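Print this page | E-mail this to a friend

February 17, 2023
By Glenys Hoani

Grout, and how I stopped fighting mine

I promised a few of you at the winter potluck that I'd write up what I did with my bathroom floor, so grab a coffee, this runs a bit long. Our house in Demville has the same tile as half the street, and when we moved in the grout lines were the color of weak tea. I assumed that was how they came. Then I shifted the bathroom scale, which the last owners had left behind, and found a neat square of nearly white grout underneath. I stood there in my socks feeling pretty dumb!

So I did what everybody does and bought a bottle of the strong stuff. It made my eyes water and took the shine off a faucet I liked. The grout got a little lighter and then went right back to tea. Ayman Aoun, who has laid more tile than anyone I know, came by to borrow our ladder and told me I was probably looking at old mop water. You mop with a dirty mop, the water runs down into the low spots (the grout), it dries there, and you do it again next week. Years of that. I'd been carefully painting my floor with dirt.

What worked was boring. Baking soda mixed with warm water until it's like toothpaste, a stiff nylon brush, and a towel folded up for my knees. I do one patch, leave it for 4 minutes, scrub, and wipe it up with a clean rag before it can settle back in. Then I wipe again with plain water. I did the whole floor over two evenings with the radio on, and my shoulders let me know about it.

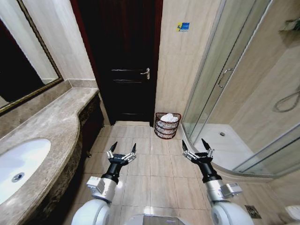

Can I use vinegar on grout?

I'd skip it, especially if your grout was never sealed. Vinegar is an acid and it slowly eats at the cement, so the lines get rough and grab dirt faster than before. It's also bad news for marble and other natural stone.

On to sealing, which I put off for ages and then did in an afternoon. Let the floor dry overnight first. I used a little bottle with a brush tip, ran it along the lines and wiped the extra off the tile as I went. Open a window. Keep the dog out (ours got as far as the doorway and had to be carried off in disgrace). To see whether yours needs doing, drip some water on a grout line. If it beads up, you're fine for now. If it soaks in and goes dark, get the bottle.

Lihua Cui swears by an old electric toothbrush for the corners and she's right, it's great behind the toilet. Please label it. I'm not going to tell you how I know.

The other change was the mop. I rinse it more, I swap the water when it goes gray, and I dry the floor with an old bath towel that I push around with my foot. Takes no time at all.

If you have a stain that won't budge, drop me a line and I'll ask Ayman. I'd like to do shower caulk in March if I can get mine to come out in one piece.

Contact us | Copyright 2023 Demville Neighbors Newsletter | Back to top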